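Darf beim Abendmahl der Einzelkelch verwendet werden?

Seo-ah Byun
Unsere Gemeinde in Dremitz zählt 106 Mitglieder. Seit März wird erwogen, vom Gemeinschaftskelch zu Einzelkelchen überzugehen. Ist dies mit dem biblischen Zeugnis vereinbar? Ich bitte um Angabe der Schriftstellen.

Ye-rin Seol
Maßgeblich sind 1. Korinther 10,16 und Lukas 22,17. An letzterer Stelle heißt es: »Nehmt ihn und teilt ihn unter euch.« Die Form des Gefäßes wird nicht vorgeschrieben. Die Einheit der Gemeinde gründet in Christus selbst.

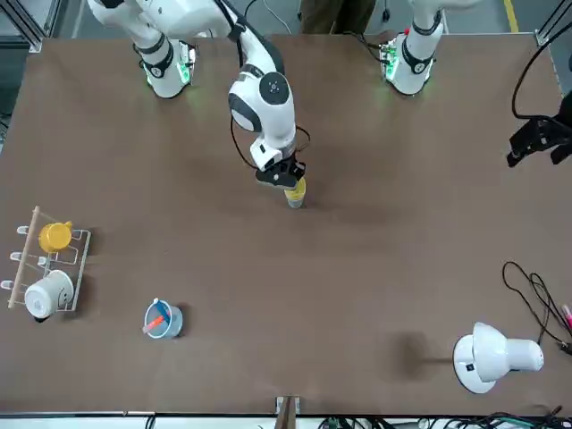 Kleiner gelber Becher mit durchscheinendem Unterteil

Es empfiehlt sich, den Beschluss der Gemeindeversammlung vorzulegen und die Einsetzungsworte unverändert zu belassen. In Retley wird seit über 20 Jahren so verfahren.

Mirnance
Matthäus 26,27: »Trinkt alle daraus.« Damit ist ein Kelch gemeint. Wir bleiben dabei.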